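Equipment Planning > Data Collection Hardware

How to Budget for Hand-Held Gripper Collection Kits

2 May 2020

This guide covers the purchase of hand-held grippers for recording manipulation tasks in ordinary homes. It assumes that the robot arm, if there is one, is already paid for under another line. It also assumes that recording takes place in rooms people live in, with their own belongings as the objects.

The worked figures come from the Hemton collection plan, which was written for 11 operators. Prices are left out. They change too often to be useful in a guide, and quotes for the same kit vary with order size and shipping terms.

Step 1. Write the task list before requesting quotes

List the tasks by the type of object handled. For household work, the usual groups are rigid items, soft items, bags and containers with lids. Under each group, write the widest object, the heaviest object and the most slippery object that an operator will be asked to pick up.

These entries decide the jaw opening, the pad type and the force the trigger linkage has to carry. If the list is vague, the supplier will quote a standard unit, and the cost of changing it will show up later as spare parts.

Step 2. Set the number of units

Decide whether tasks will be done with one hand or two. A two-handed task needs 2 grippers per operator. Folding, bagging and tidying are hard to record in a natural way with only one. Opening a drawstring, for example, requires one jaw to hold the fabric while the other pulls.

For Hemton, 11 operators with 2 grippers each came to 22 units in use. Spares were budgeted separately. Do not count spares as working units in the plan, even if they are identical. Once a spare is issued to an operator, it stops being a spare, and the next failure stops a recording session.

Step 3. Choose finger pads by material

Pads are the part most often under-budgeted. Smooth pads are adequate for boxes and cups. Cloth, cord and thin plastic need a ridged or textured surface, and softer pads wear faster on rough fabric.
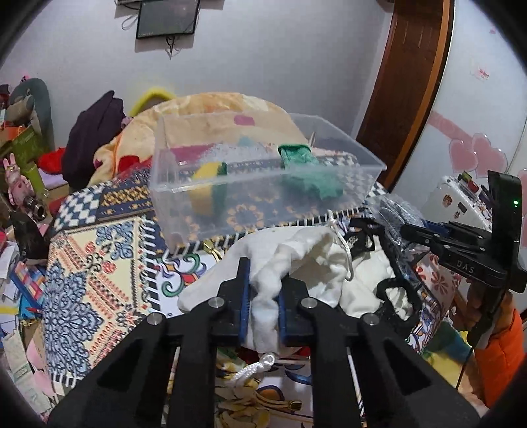
Order pads in matched sets. Replacing the pad on one jaw and leaving the worn one on the other changes the way the pair closes, and the difference can carry through into the recorded data. Ask the supplier whether pads are sold separately from the fingers. Greleck quoted pads and fingers as a single assembly on the first request and as separate items on the second, once the part numbers were spelled out.

Hold pad color constant across the whole order. A mid-project color change is visible in every frame the gripper camera records, and it should be treated as a change of hardware version.

Step 4. Budget for mechanical wear

The linkage on a hand-held gripper opens and closes far more often than most buyers expect. The following belong in the consumables line:

- linkage screws and washers
- pivot bushings
- trigger return springs
- finger pads, in matched sets
- wrist straps and buckles

Specify one screw size for the linkage if the supplier will allow it. One driver per kit is then enough. Put the driver in the kit budget, along with a small bottle of thread locker.

Step 5. Price the storage and power together

Each recording unit needs storage for a full session, a way to move the data off, and enough battery to finish the session. These three are often bought from different vendors by different people. Put them on one sheet.

Work from session length. Take the data rate given by the supplier, multiply by the longest planned session, and add room for one more session in case the transfer is delayed. Then check that the battery lasts at least that long. Large storage behind a small battery is wasted money.

Ask for a status light that can be seen from the operator's side of the housing. It adds little to the unit price. Operators who cannot tell whether a unit is on will restart it, and each restart produces a short file that has to be found and removed.

Step 6. Plan for the room

Homes have uneven light, narrow floor space and few free outlets. The budget should allow for:

- a charger that handles all the units in one kit at once
- an extension cord
- a hard case small enough to carry up stairs
- cleaning wipes suitable for the pads and the lens

Do not budget for backdrops, tables or lighting unless the task list calls for them. If the aim is to record work as it is done in a real bedroom or kitchen, furniture brought in from outside works against it. A cluttered surface is acceptable provided the objects in the task are agreed on before recording starts.

Step 7. Order a trial lot

Buy a single two-handed kit first and use it for 14 days on the full task list. Log every stop, its cause and the part involved. At the end of the trial, revise the pad and screw quantities and place the main order.

The trial kit should come from the same production run as the main order where possible. If it cannot, ask for a written list of changes between the two. Trendby supplied such a list for the Hemton order. It showed a new pivot bushing, and the spares already on the shelf did not fit it.

Step 8. Fix the reorder points

Set a reorder point for each consumable from the trial log and the supplier's lead time. Review the points once after the main order has been in use for a month, and again in September if the project runs through the summer. Lead times for molded pads are longer than for screws, and the two should not share a reorder date.

Keep the trial log with the purchase records. It is the only document that ties the quantities ordered to observed use, and it will be needed when the next budget is drawn up.

Related guides

Comparing Quotes for Gripper Spares
Shojaei Linkage Kits: Part Number Table
Battery Sizing for Portable Recording Units
Transport Cases: Foam, Weight and Fit
Writing a Task List for Household Manipulation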